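Slide 4 — Setting Up the Prep Desk
Speaker: Sille Lund, Sketthorpe Kitchen Skills Program

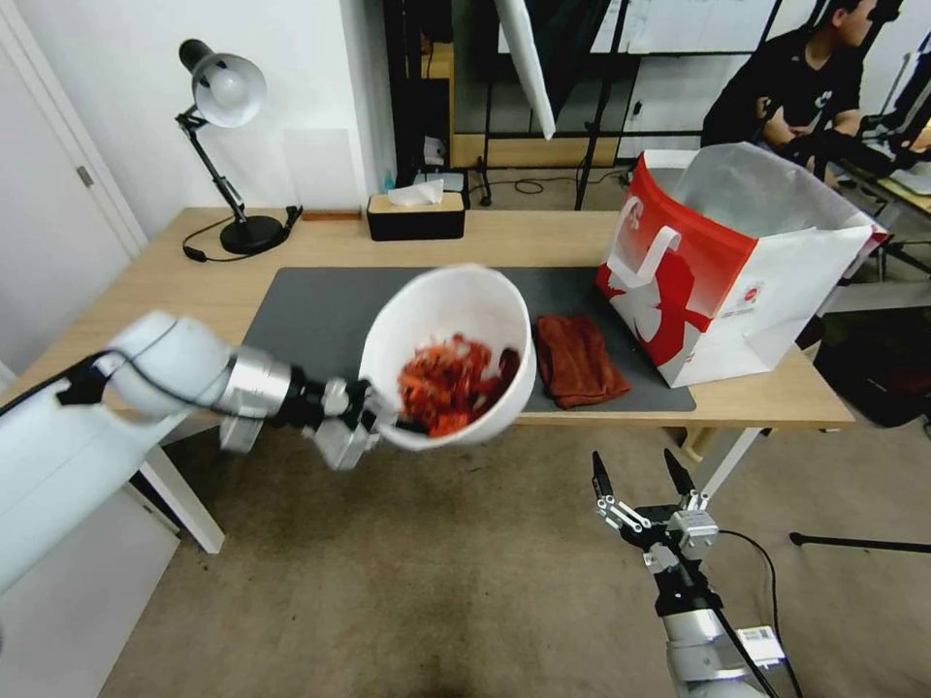
White bowl with red and orange shredded food; folded brown towel on the mat.

Allow 15 minutes for this section. Remind participants that a desk may serve as a prep surface when a mat is laid first. Shredded ingredients should be kept in one bowl — plain white is preferred, as color is easier to judge. Place a folded towel within reach of the bowl. Shopping bags stand toward the back.

Pause for questions on storage. Refer participants to the Katell handout before moving to slide 5.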